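Journal of Interior Materials and Use > Volume 7 > Research Articles > Section 4

4. Surface wear and perceived cleanliness in upholstered waiting areas

4.1 Background to the fabric question

The choice of covering for shared seating is usually made on the basis of abrasion figures supplied by the mill. These figures describe how long a cloth holds together under a rubbing head. They say little about how long it goes on looking clean to the people who sit on it, and in most of the buildings we visited the covering was replaced well before it had worn through. Staniforth's earlier survey of library furniture reached the same point from the purchasing side: the reason written on the replacement order was most often "appearance," with no further detail.

We therefore separated two things that are often treated as one. The first is wear, meaning pilling, thinning, broken yarns and loss of nap. The second is perceived cleanliness, meaning the judgment an ordinary user makes on approaching the seat. A fabric can be badly pilled and still be judged clean, and a fabric in good structural condition can be judged dirty after one summer.

Color has been given most of the attention in the past. Dark cloths are bought because they hide drink stains, and pale cloths are avoided for the same reason. In our interviews with building managers, however, the most common complaint about dark plain cloths was lint and dust, which show up on them within hours of cleaning. Managers at two of the sites had moved away from navy and black for this reason and had not gone back.

4.2 Sites and materials

Seating was examined at 7 sites: three clinics, two town offices, a bus station and the public floor of the Benjelloun building. All had been fitted or refitted with woven coverings by one of two contractors, Clarkik or Bratel, and maintenance records were available for each. In total 41 pieces were included. Pieces with removable covers were left out, as the covers are commonly swapped between bases and their history cannot be followed.

Each piece was assigned to one of 4 groups by the appearance of its cloth: plain dark, plain light, patterned, and heathered. The last group covers fabrics in which yarns of slightly different shades are mixed so that the surface reads as a single color from a distance and breaks up into flecks at close range. Assignment was done by the second author, Silvana Mendonça, and checked by Ruth Staniforth without sight of the first result. They disagreed on three pieces, all of them borderline between plain light and heathered, and these were settled by looking at the supplier's yarn sheet.
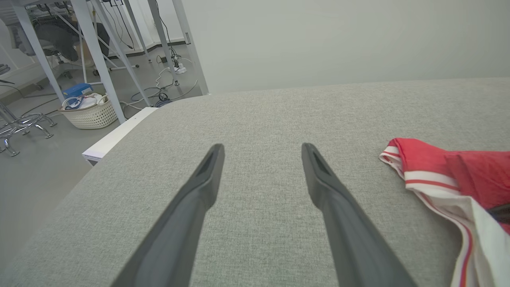

Figure 4. Light gray upholstery fabric of the heathered type.

Heathered cloths have become common in public interiors over the last two decades, mainly because they are easy to match across separate orders. A small shift in shade between one roll and the next is hidden by the variation already in the yarn, so a single damaged piece can be re-covered without the rest of the row looking old. The same variation bears on perceived cleanliness. In a fine weave with a speckled surface such as the light gray one in Figure 4, a crumb or a small spot has to compete with flecks that are already there, and a viewer standing at normal distance tends to read it as part of the cloth. We refer to this below as masking. Masking works on small marks only. A spill as wide as a hand is read as a spill on any of the four groups, and on the light heathered cloths it was sometimes judged more harshly than on the patterned ones - the edge of the stain makes a line, and the eye follows it.

4.3 Rating procedure

Visitors to each site were asked to rate a single piece of seating before sitting on it. They were given a card with a five-step scale running from "very clean" to "very dirty" and were asked to mark it without touching the fabric. No reason was requested at that stage. We collected 50 cards at each site. Cards with more than one mark were thrown out and replaced on the same visit.

The physical condition of each piece was recorded separately, early in the morning, before the building opened. Pilling was graded against a set of printed photographs. Soiling was measured by pressing a strip of white adhesive film onto the seat at a fixed point and comparing the strip with an unused one. The fixed point was set a hand's width in from the front edge, where the backs of the legs rest, and was the same on every piece.

Cleaning schedules were not changed for the study. Most sites vacuumed weekly and shampooed once a year, generally in July when visitor numbers were low. The bus station vacuumed daily. The Benjelloun building used a dry powder cleaner sold under the name Draralov, and its pieces are marked separately in the tables for that reason.

4.4 Observations

Plain dark pieces received the widest spread of ratings. On the same seat, with no change in the film reading, some visitors marked "very clean" and others "dirty." When we returned to the sites and asked follow-up questions, those who had given the lower rating nearly always mentioned lint or hair. Those who had given the higher rating mentioned nothing in particular.

Plain light pieces were rated low wherever the film reading was high, and the two measures followed each other closely. This was the only group for which the visitor's judgment could be used as a fair stand-in for the physical measurement. A manager who wants to know when to clean would be well served by such a cloth, though we found none who had bought it on that ground.

Patterned and heathered pieces were rated cleaner than their film readings would suggest. The gap was larger for the patterned group, but it closed sooner with age, as fading along the front edge made the pattern look uneven. In the heathered group fading was hard to see at all. Pilling was also less noticeable there, and two pieces graded as heavily pilled were still rated "clean" by most visitors.

The question of hygiene is a separate one and is taken up in Section 5. A cloth that hides soil well may be left longer between cleanings, and the maintenance logs from two of the clinics suggest that this was happening.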